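Magaña cafe starts to wash its cups, and the guests can pour for themselves

7 Dec 2025

The cafe in the Magaña community house does not give out throwaway cups any more. From this week all cold drinks are served in plastic cups which are collected, washed and used again. The house has bought 80 of them for the beginning, and more will be ordered in spring if the demand is high.

The cafe was opened in 1977, in the same year as the house, and for a long time it had only glass. After the big repair of the ground floor the glasses were replaced with paper cups, which were cheap but filled the bins very fast. Many guests complained about it in the yearly survey. In May the house asked them what they would like to have in place of the paper, and 33 answers came back. Most people wanted glass again. The second most popular wish was a strong plastic cup, and this one was chosen in the end, as the children's groups also use the cafe and the floor is made of stone.

The cups come from the supplier Brisum. They can go in the dishwasher, and they fit in the racks that the kitchen already has. The first delivery had a mistake in the number of boxes, so the start was moved by one week. The old paper cups will be used up at the outdoor flea market.

There is no deposit for the moment. Guests are asked to bring the cup back to the counter or to leave it on the trolley near the door to Dasari Hall. If too many cups disappear, a small deposit will be introduced. The house will decide about this after the winter season.

Another change is that drinks are not poured at the counter any more. The guest gets the bottle and a cup, and pours at the table.
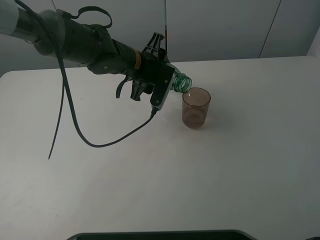
Cups of this kind are light, and it is good to know how to fill them without spilling. The cup should stand flat on the table and should not be held in the air. The bottle is then tilted slowly, with its mouth directly over the cup, like the green bottle over the brown-tinted cup in the photo. With sparkling drinks it is better to stop at half, wait for a moment and then continue.

Empty bottles go into the crates under the window. Guests who prefer a hot drink will get it in a ceramic mug as before, and the prices stay the same.

The cafe has 26 seats and is open on all days when there are courses in the house. On evenings with a concert in Dasari Hall it stays open until the end of the break.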